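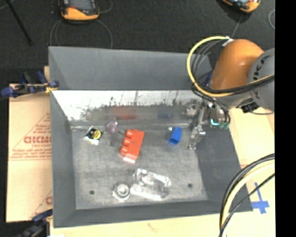

September, bench 2, 4:10 pm

Stopped the overnight pick run early. The arm protective-stopped again, same as this morning, and this time I'm not going to clear it and pretend it was the network.

What the log says: 447 attempts since the last restart, 70 of them closed on nothing and still scored as a good pick. Then a descent into the far right corner of the bin, force limit tripped, stop. The Plunthorpe dashboard had us at "healthy" the entire time. I'd like to know what it would take for it to say anything else.

The theory going round is that the Pandberg depth model "struggles with clear objects." Fine, it probably does. There's a clear container in the bin and a round see-through thing right next to it, and I would expect both to come out as holes in the depth map. But the corner stop had nothing to do with either of them. The target it was going for when it tripped was scored as blue, small, graspable, and it was placed past the far wall. There is no small blue block out there to grasp. There is a blue block on the bottom of the bin and a blue smudge on the shiny strip behind it, same for the red brick. My money is on the strip.

Before anyone gets attached to that, including me, things I have not shown:

- that the reflection is bright enough to make a target by itself in every run. I have one stop where it fits.
- that this morning's stop was the same thing. That log rolled over before I saved it. My fault.
- that the 70 false picks have anything to do with it. Could be a second problem. I think it is.

On the false picks: success is decided from finger width and nothing else. The threshold in the Maddocks config is still the one that came with the old fingers. I changed the value at lunch, re-ran a short batch, and the false count went down, but so did the true count, so I don't consider that a fix. Put it back.

Calibration was also blamed, as usual. Checked it against the blue tape cross on the bench. It lands where it should. I don't want to spend another afternoon recalibrating a thing that's fine because it makes us feel busy.

**Safety, separate from the above**

The planner let the arm go for a point outside the bin walls. I don't care what vision said, that should have been refused. The Bondon write-up claims there is a keep-in box around the bin. I looked. There is a box, in the file, and the line that loads it is commented out. Has been for 2,000 cycles at least, going by the counter on that config. So every time we've told people "it can't leave the bin" we were wrong.

Also the yellow cable. It makes a big loop off the wrist, and on a far-corner reach I don't trust where that loop goes. It hasn't caught on anything that I've seen. I would still like it tied down closer before the next long run, and somebody other than me should check the slack with the wrist turned all the way, as I'm the one who routed it.

**Done today**

- arm parked, run disabled, note left on the pendant
- logs from the 447 copied to the shared drive under bench2/stops, this time before restarting anything
- keep-in box line put back in. Loads without error. Not tested against a bad target yet

**Next**

- matte tape over the shiny strip, whole width of the far wall. Then 700 picks with the same objects and nothing else changed. If the targets behind the wall go away, good. If they don't, I was wrong and it comes off again
- feed the planner a fake target outside the bin at low speed, hand on the e-stop, see if it refuses
- leave the clear container in. I know taking it out makes the numbers nicer
- ask where the new finger widths are written down, if they are

No unattended runs until the second one passes. That includes "only an hour" runs.

6:35 pm - tape is on order, the roll in the drawer is the glossy kind and would be the same problem over again. Fake target test moved to tomorrow morning, want a second person in the room for it.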